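About Us

Welcome, and thank you for stopping by! Gikuvine is a small home-organizing shop and classroom on the main street in Gallbridge, and we have been helping people find a place for their things for a good few years now. We sell baskets, bins, trays and hooks, we run sorting classes for grown-ups and children, and we will happily talk to you for an hour about the drawer in your kitchen that no longer closes.

A lot of what we teach comes down to a few plastic baskets with holes in the sides and a bit of patience. 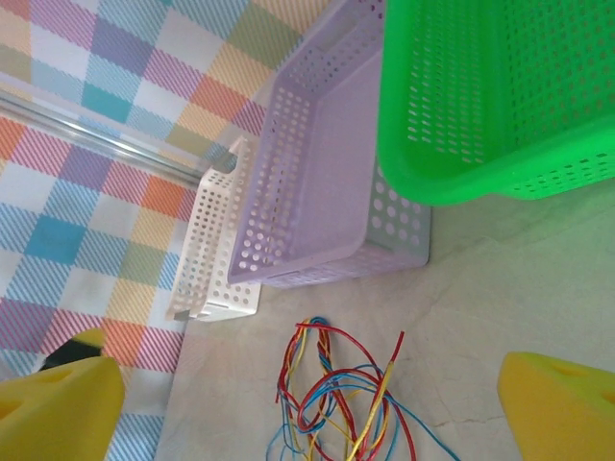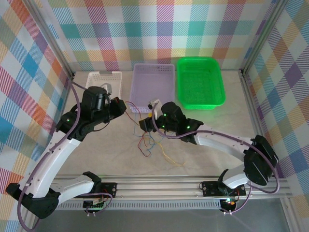
White, lavender and green baskets.

We started out with one rented counter in the old Trerkell building, between a shoe repair and a place that sold lamps. There was room for a single shelf of baskets and a stool, and people used to stand in the hallway and tell us about their garages. It was a lovely way to begin, although the hallway was drafty and the lamp people were very patient with us. When the lease came up one November we moved across to our present rooms, which have proper windows, a back room for classes and 1156 square feet in all, most of it filled with shelves.

The shop carries 124 kinds of basket and bin at the moment. That sounds like a lot, and it is, but people's cupboards are all different and so are their habits. Some of our customers want everything behind a lid. Others forget a thing exists the moment they can't see it, and for them we nearly always suggest an open basket with a color they like. Pick one color for cords and wires, another for small tools, another for whatever is left over, and keep to it. Children take to this very quickly - often faster than their parents - and they enjoy telling everyone else when a thing has gone in the wrong one.

Our classes run for 60 minutes and we keep them small. Bring a bag of whatever has been bothering you (old chargers, craft supplies, the contents of a glove compartment, we have seen it all) and we'll go through it together at the big table. You are welcome to borrow baskets for the class and take home only the ones that suit you. There is tea, and there are usually cookies, unless the earlier class was a hungry one.

We also do home visits in Gallbridge and out as far as Ashour. A visit is always made by 2 of us, so one can sort while the other carries, and we begin with whichever room you are least embarrassed by. We don't throw anything out without asking. If you want to keep eleven wooden spoons, we will find you somewhere good to keep eleven wooden spoons.

Baskets that have been used in class go on the discount shelf by the door at the end of each season, washed and ready to go. We take back old ones too, as long as they aren't split, and pass them along to families who are setting up a new home.

The shop is open Tuesday through Saturday, and classes are listed on the board in the window as well as on our Classes page. If you'd like to book a visit, stop in or give us a call, and please let us know about stairs - we like to wear the right shoes.

Page last updated 04/02/2022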